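Notebook, Munia server work -- May

Auction house ledger, duplicate listing bug, continued

Picking up from the last entry. The duplicate listing shows up when a player cancels an auction in the same tick that a buyout is being settled. The seller gets the item back in the mailbox, the buyer gets the item too, and the seller keeps the gold. Reproduced on the Trimham test shard with two scripted clients. Not reproduced on Gison, which runs the older mail service.

Setup for this round: Trimham shard restored from the clean snapshot, 200 scripted sellers, 200 scripted buyers, each pair bound to one listing at a time. Tick length left at 45 ms. Ledger logging turned up to full, chat and guild services off to keep the log readable.

First run started 9:40. Log rotation was still on the default size, so the early part of the run was overwritten before I could copy it. Restarted at 10:15 with rotation off.

Second run ended clean. Row 1431 of the ledger dump is the first bad one. Sequence as logged:

buyout request accepted, listing state OPEN
cancel request accepted, listing state OPEN
gold moved to seller
item moved to seller mailbox
item moved to buyer mailbox
listing state CLOSED (twice)

Both requests read the state before either one writes it. The lock is taken on the player record and not on the listing record, so two different players never block each other. This was fine when cancels went through the same queue as buyouts. The queue was split in the winter patch to cut the wait at the auction window, and the lock stayed where it was.

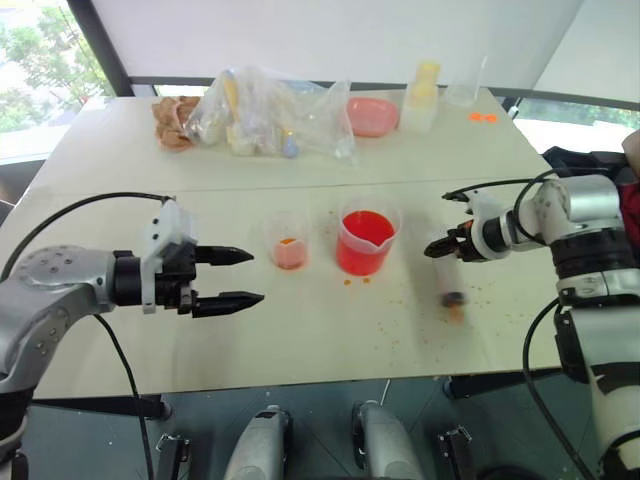

Candidate fixes

1. Move the lock to the listing record. Smallest change. Cost is one extra round trip per buyout, small next to the mail write.

2. Put cancels back in the buyout queue. Known to work, but brings back the slow window at peak hours. Players complained about that for months and I don't want to reopen it.

3. Compare-and-set on the listing state. Cleanest, but the Mujić storage layer only supports it on single-column rows and the listing row has the expiry packed in with the state. Would need a migration.

Going with 1 for the hotfix and opening a ticket for 3. Option 2 stays as the fallback if the lock causes trouble under load.

Patch notes to self: the lock has to be released in the error path as well. My first version returned early when the buyer was short on gold and left the listing locked until the timeout. Found it when one of the scripted buyers ran dry and everything bound to that listing went quiet. Fixed by moving the release into the scope guard. Same mistake is probably sitting in the trade window code, which was copied from here. Check.

Third run, patched build, same seed. The pair that produced row 1431 now gives: buyout accepted, cancel rejected with LISTING_BUSY, one item moved, one CLOSED. Client shows the generic "try again later" box for LISTING_BUSY. Needs its own string before this goes out, otherwise support will get tickets about it.

Fourth run, cancels sent ahead of buyouts. Cancel accepted, buyout rejected, gold stays with buyer, item back to seller. Correct.

Rollback question

No rollback planned. The bad rows can be picked out by the double CLOSED entry, and the extra item carries the same item ID as the original. Script walks the ledger, finds both copies, removes the one in the seller's mailbox. Trouble cases are items already resold, or broken down at the crafting bench. For broken-down items the ID is gone and only the materials remain. I'd leave the materials alone and log the account.

Dry run of the script against the Trimham dump matched the hand list. Output is in the shared folder under the ticket number, with the hand list beside it.
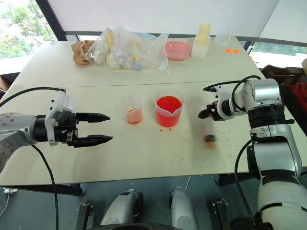

Munia ops: Leaving the materials alone is OK with us for anything below epic tier. Above that, please flag the account and hold the mailbox until someone has looked at it. Also, does the script cope with stacked items? Arrows and potions share one ID per stack, so removing by ID could take the buyer's half as well.

Good point on stacks, and no, it doesn't. Stacks get a new ID when split, but a full-stack buyout keeps the old one on both sides. Will match on ID plus mailbox owner plus the ledger row. Hold for epic and up added to the script as a flag, default on.

Still open:
-- string for LISTING_BUSY
-- trade window, same early return
-- rerun dry run with stacks in the seller pool
-- Gison: confirm the old mail service really is immune and doesn't just have different timing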